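Home > Reviews > Tables and Work Surfaces

We use cookies to remember your settings and to count visits. By continuing to read you accept this. [Accept] [Settings]

Zader table top in dark green: review after eight months

I bought the Zader table top in June, in the color which the shop calls Deep Pine. In my opinion it is more a dark teal than a pine, so if you want a true forest green, please order the color sample first. The sample costs 4 dollars and the shop returns this money when you buy the top.

My table stands in a corner, with one side against a light blue panel. I wanted a dark surface that does not shine. Before this I had a white glossy top from Irnent and in the evening the lamp was reflected in it so strongly that I had to move my chair. With the Zader this problem is gone. The surface is matte, and under a normal lamp it stays calm for the eyes. This was my first reason to buy and I am still satisfied with it.

The price was 95 dollars for the top alone. The legs are sold separately, and I used my old ones. Delivery took 14 days, one week longer than promised. The package was good, with thick cardboard on the corners, and nothing was broken. The holes for the legs are not drilled before. You must measure and drill them yourself, and the paper template in the box is printed so pale that I drew the lines again with a pencil.

Now to the weaker side. The manufacturer writes "scratch resistant" on the label. I would say it is resistant to deep scratches, but the thin ones come easily. I do small repair work at home and I turn many things on the table, boxes and metal parts mostly. After the first month I saw pale lines, some of them curved, exactly where I turn things the most. They are not deep. With my fingernail I cannot feel them. But the color is dark and the lines are light, so from certain angles you see them very well. On the Irnent top I had probably the same number of lines and I never noticed one.

The same must be said about dust. Every little fiber from a sweater or from a cleaning cloth is visible on this color. I wipe it with a damp cloth and after it dries there are new fibers, often from the cloth itself. A microfiber cloth is better than cotton, but it is not perfect. A person who likes a table to look clean all day will be a little nervous with this product.

For cleaning I tried three things. Warm water with a drop of dish soap is enough for fingerprints and coffee. The Mnguni surface balm, which the shop recommends, makes the scuffs less visible for a few days, then they return, and in the first hours the table feels greasy under the hand. I do not recommend it. A dry eraser removed two dark marks from rubber feet, but please press softly, or you will get a shiny spot in the matte surface. I have one such spot near the front edge and it did not go away.

The top is stable. I put a 65 pound vise on it for one weekend, with a board under it, and I could not find any bending afterwards. The edges are cut clean. At the back corner it fits tightly to both walls.

I compared it in the shop with the Wurnusent top, which costs more. The Wurnusent has a rougher surface, and when the seller pulled a key over it, the line was harder to see. But it is also less pleasant to write on, because the pen jumps. If I had only tools on my table, I would pay the difference. I also write letters and do my accounts there, so I stay with the Zader.

Good: no reflections, strong, pleasant to write on, pretty color.
Not so good: thin scratches show early, dust is always visible, pale template, slow delivery.

I give it 4 stars of five. For a desk with paper and a laptop I would buy it again without thinking long. For a workshop I would take it in a lighter color, or put a cutting mat in the middle from the first day. I bought my mat too late, and it now covers the worst part when I am working.

Get new reviews by email, once a month. You can unsubscribe at any time.

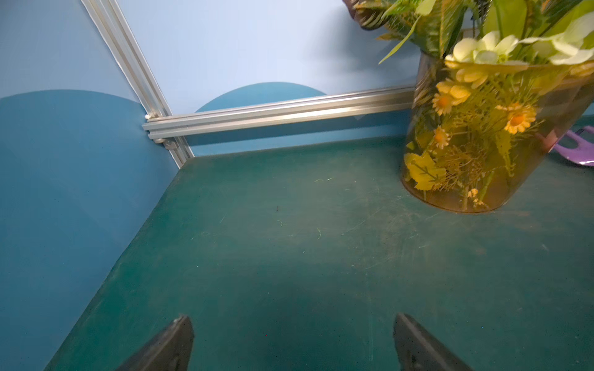
The green top in its corner, without the mat. Pale scuffs and thin curved scratches on the matte surface.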